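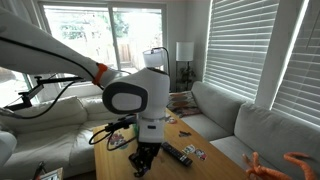
Stop selling me range, sell me a plug that works

I've had the Zumolby for a bit over a year now and I am sick of talking about range. Every petrol station, every cafe stop, every bloke in a car park. How far does it go? Fair question. Wrong question though, or at least not the one that's ruined any of my rides.

It goes far enough. There. Done.

What has ruined my rides is the other end of the cable. Chargers that are blocked. Chargers that are dead. Chargers that want an app, which wants an account, which wants to send a code to a phone with no signal because I'm in a valley in Wales in a wet jacket. I'd take a smaller battery tomorrow, and I mean that, if I could roll up to any post in the country and trust it.

Bikes are an afterthought at every single one of these sites. You can see it in the way they're laid out. The cable is as thick as my wrist and weighs about as much as the front wheel, and it's hung for a car with its socket on the back wing. On my bike the socket is where the tank would be. So the cable comes up, over the seat, pulls sideways on the inlet, and I stand there for the first minute holding it because I don't trust the side stand. Did it once without holding it. Scratch on the panel the length of a pencil, entirely my own fault, still cross.

And the bays. A car bay for a bike. You park in it, you feel daft, somebody in a big SUV pulls up behind and gives you the look. I've been asked to move. While charging. I've also been parked in, by a chap who thought there was room for both of us, and in fairness there was, just not room for me to get out again.

Then the price. I paid more per mile last June on a motorway charger than my old 650 twin cost me in petrol. Went home and did the sums twice on the back of the receipt. At home it's pennies, overnight, lovely, best thing about owning one. Away from home you're being fleeced, and bikes don't have the battery to skip the expensive ones and hold out for the cheap ones. A car can be choosy. We take what's there.

The makers won't talk about any of this. Look at how the new stuff gets launched. Destance put out their tourer and the whole pitch was one number, 300 kilometres, big letters, misty mountain road behind it. Read the small print and that's at town speed. Sit on a dual carriageway with a headwind and panniers and you will not be seeing that number, or its cousin. Allia do the same trick with power. Nice bike by the way, the Allia, I had a go on one and grinned like an idiot. But the demo rider told us it took a slow AC charge only, unless you paid 1225 quid extra for the fast charging kit. On a touring bike! That's like selling a tent and charging extra for the poles.

Fast charging should be standard on anything with a screen and luggage mounts. If it's a commuter, fine, leave it off, keep the price down, people plug in at home and go to work and come back. I've no quarrel with that. A mate's daughter has a little Hendriks step-through that does the college run and it charges off a three-pin socket in the shed and has never once been near a public charger. Perfect. Probably the most sensible electric two wheeler on sale and no magazine will ever put it on a cover, beacuse it tops out below motorway speed and has a basket.

But if you're going to put the word touring on the tank, then the bike has to tour. Which means stopping, and stopping has to be short and boring. Fifteen minutes I can live with. Coffee, loo, stretch the back. Forty in a retail park behind a carpet warehouse, no. I've read every sign on that carpet warehouse.

People write in and say well, buy a petrol one then. I had petrol ones for 23 years. Loved them, would have another. I'm not trying to convert anybody and I can't stand the lot who are. The electric bike is better at the thing I do most, which is an hour or two on back roads after work. No heat on the legs, no clutch hand, neighbours don't hate me when I leave early. Pull out of a hairpin and it just goes. Quiet enough that you hear the tyres. I get home happier than I used to. The trouble only starts when I try to go further than that, and the trouble is hardly ever the machine.

So what do I want. Not much really.

One bay per site marked for motorbikes. Paint. That's all it is, a tin of paint and somewhere to stand the bike that's flat. Half of these places slope for drainage and a heavy bike on a side stand on a slope is a horrible thing to walk away from.

A lighter lead on that bay. Bikes don't pull anything like what a big car pulls, so the cable needn't be a fire hose.

Card payment, tap, go. With gloves on ideally. I know newer posts have it, and good, but plenty of the older ones I've used don't and those seem to be the ones in the places where there isn't a second option.

A roof. Petrol stations worked out roofs a very long time ago. Car drivers charge in the rain and sit inside with the heater on, we stand in it. Why is this so hard? Who signed off a charging hub with landscaping and a dog water bowl and no roof.

And from the makers, an honest motorway figure. One speed, one rider, luggage on, printed as large as the other one. If it's bad, it's bad. I'd think more of the firm that printed it. I'd probably buy from them as well, which is more than I can say for the misty mountain lot.

I did write to Zumolby about the socket position. Polite letter, a sketch and everything. Got a nice reply thanking me for my interest in the brand and inviting me to a demo day to try the bike I already own.

Might go, to be fair. There's usually a burger van.

Anyway the weather's meant to clear tonight and the bike's on full. Going the long way round the reservoir and then home, to my own plug, on my own wall, under a roof I put up myself. Comments are open. If you're going to tell me about your diesel estate doing Lands End on one tank, you have already told me, twice, and I beleive you.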